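To: arnmont-floor list
Subject: Re: [arnmont-floor] Mezzanine table and the fake flowers

> Before the Friday cleanup, can whoever looks after the mezzanine
> say what is staying up there? I have the wooden table, the coat
> rack and the fan on my list. I also have "flowers, pink, artificial"
> and no idea who they belong to. If they're going to storage they
> need a bag and a label. Storage at Vundetti is full except for one
> shelf, so please don't send over anything we can throw out.

The table stays. It's the only decent bit of timber we have and it fits well enough against the curved rail. The coat rack stays as well, and the fan stays until the weather turns. I'd like the navy chair to stay with the table, as the last time it went downstairs it took a month to get it back.

The flowers belong to the floor. They came out of the 10 dollar box when Panyasiri closed their front counter, and they've been moved from desk to desk ever since. I'm happy to sort them out. They don't need much: a wipe over the leaves with a damp cloth, then into a bag, stems first so the blossoms don't get squashed. Please don't use the hot tap on them. The last bunch we had lost its colour that way and ended up grey.
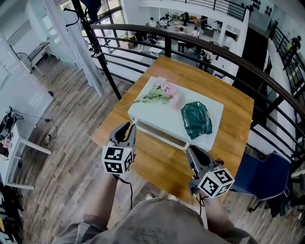 On bags, the green ones from the kitchen roll are fine for this. They're thin, but you can see enough through them to know what's inside, and a bunch of flowers weighs next to nothing. I wouldn't put cables in them. There's a carton of 750 heavy clear ones in the downstairs cupboard and we've barely made a dent in it – use those for anything with corners.

For labels, keep going with the same numbering. The last one I wrote was 93, so the flowers can be 94. Write it on masking tape and stick it to the outside of the bag. Paper slips fall out.

The shelf at Vundetti is 22 centimetres high, which should be enough if the flowers lie flat. If someone wants them out on display again I have no objection, but they'll need a proper vase. Propping them in a mug didn't work, they tipped over every time the door opened.

I haven't heard back from Kivunix about the old partition panels. Leave those where they are on Friday and I'll chase it up next week.

Cheers,
Mezzanine desk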